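# Peria : fiches anonymisées sur l'accueil familial relais

Jeu de données en français sur les séjours relais, c'est-à-dire les courts séjours d'un enfant chez une seconde famille d'accueil pendant que la première prend du repos.

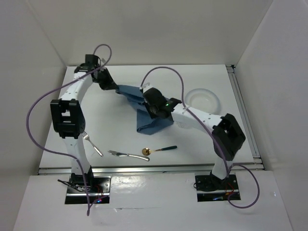 Les fiches ont été saisies par les équipes de l'association Montoya, puis relues et mises au format par Pikano. La version courante est la 4. Elle remplace la version 3, dont les codes de motif n'étaient pas compatibles avec ceux de la grille actuelle.

## Contenu

- `sejours.csv` : 1367 lignes, une par séjour relais
- `familles.csv` : une ligne par famille d'accueil, principale ou relais
- `motifs.csv` : table des codes de motif
- `grille_saisie.pdf` : la grille remplie par les référents

Encodage UTF-8, séparateur point-virgule, virgule décimale. Attention à l'import sous R : utiliser `read.csv2`.

## Champs de `sejours.csv`

| Champ | Type | Remarque |
|---|---|---|
| `id_sejour` | texte | identifiant sans signification |
| `id_fam_princ` | texte | renvoie à `familles.csv` |
| `id_fam_relais` | texte | idem |
| `tranche_age` | code | 0-2, 3-5, 6-10, 11-14, 15-17 |
| `duree_nuits` | entier | 0 pour une journée sans nuitée |
| `motif` | code | voir `motifs.csv` |
| `fratrie` | oui/non | vide si non renseigné |
| `premier_sejour` | oui/non | premier séjour dans cette famille relais |

Le motif est celui que le référent a noté au moment de la demande. S'il a changé ensuite (hospitalisation prolongée, congé reporté), la fiche n'a pas été corrigée.

## Saisie et relecture

Les référents remplissent la grille dans la semaine qui suit le retour de l'enfant. Maribel Alvarado a coordonné la saisie, Walter Quintero a écrit les contrôles de cohérence. Une relecture à la main a porté sur 40 fiches tirées au sort, par Rocío Cáceres et Ivan Fedoruk, chacun de son côté. Leurs désaccords concernent surtout la distinction entre `REPOS` et `CONGE`, que la grille explique mal. Pour la plupart des usages, mieux vaut fusionner les deux codes.

Dans 51 fiches, `fratrie` est vide. Ne pas lire ce vide comme un « non ».

## Anonymisation

Aucun nom, aucune commune, aucune date. L'âge est donné par tranche. Les commentaires libres de la grille ont été retirés en entier, y compris ceux qui semblaient anodins. Toute tentative de réidentification est interdite par la licence.

## Limites

Les séjours organisés directement entre deux familles, sans passer par le référent, n'apparaissent pas. Les placements d'urgence non plus, même quand ils ont duré une seule nuit. Les adolescents de 15 à 17 ans sont peu représentés et il ne faut pas calculer de durée moyenne sur cette tranche.

Le jeu ne doit pas servir à évaluer une famille ni à décider d'un agrément.

## Outils

Le script `verif.py` relance les contrôles de cohérence :

```
python verif.py --dossier donnees/
```

Il signale les identifiants orphelins et les codes inconnus. Il ne modifie aucun fichier. L'export vers Skindska est encore à l'essai et perd les valeurs vides ; Fredy Agudelo s'en occupe.

## Accès et contact

Les fichiers sont transmis sur demande écrite, avec une description de l'usage prévu. Les demandes sont lues le lundi. Pour signaler une erreur, ouvrir un ticket en indiquant l'`id_sejour` et le champ concerné.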